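Trornow Park Football Club
Matchday Medical and Player Welfare Checklist – Main Ground
5 Feb 2019
Completed by Marites Quiambao, Player Welfare Officer

This checklist is to be completed before the gates open and returned to the Club Secretary. Items marked "Action" must be closed before the next home fixture. Ground capacity for this inspection: 400.

1. Defibrillator, main stand. Pass. Battery indicator normal. Adult pads are sealed and in date. The wall cabinet opens freely, but the sign above it has faded and should be replaced.

2. Defibrillator, away end. Action. Unit is in working order. The spare pads expire in August. A replacement set is to be ordered from Nolico and the delivery date entered in the log.

3. Stretcher and neck collars. Pass with comment. Straps and buckles checked. One collar was stored in the wrong bag and has been returned to the pitchside kit.

4. Ambulance access, Nakpan Road gate. Action. The gate was locked at the time of inspection and the key was not on its hook. The duty steward is to hold a key from two hours before kickoff until the ground is clear.
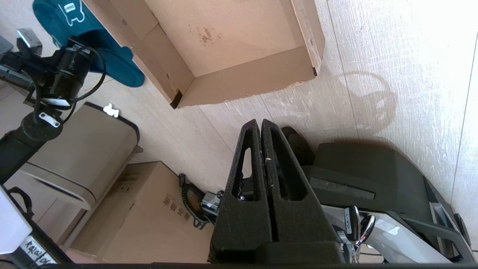
5. Treatment room. Pass with comment. Couch, sink and lighting are satisfactory. The door does not close fully unless lifted – a repair request has been filed under job number 247. Players must be able to speak with medical staff in private, and this item will be raised to Action if the repair is not done.

6. Head injury procedure. Pass. The printed card is displayed in both dressing rooms. Coaching staff confirmed that a player removed with a suspected concussion does not return to the match.

7. Player health records. Action. Three first-team players have not returned the preseason health form. They are not to be selected until the forms are received. Any player reporting lasting weakness, numbness or unusual tiredness is to be referred to the club doctor without delay.

8. Radios. Pass. Tridon handsets tested from the dugout, the tunnel and the car park. Reception near the turnstiles was weak but understandable.

Overall result: Conditional pass, three items for action.

Reviewed by Thanakorn Nilsuwan, Club Secretary. The review notes that item 4 was also recorded at the last inspection and is to be treated as a priority.

Related items
Emergency Action Plan – Main Ground
Concussion Guidance for Coaches and Parents
Player Health Form (Preseason)
Steward Duty List
Support for Players Leaving the Game

This website uses cookies to improve your visit. By continuing to browse, you agree to our use of cookies.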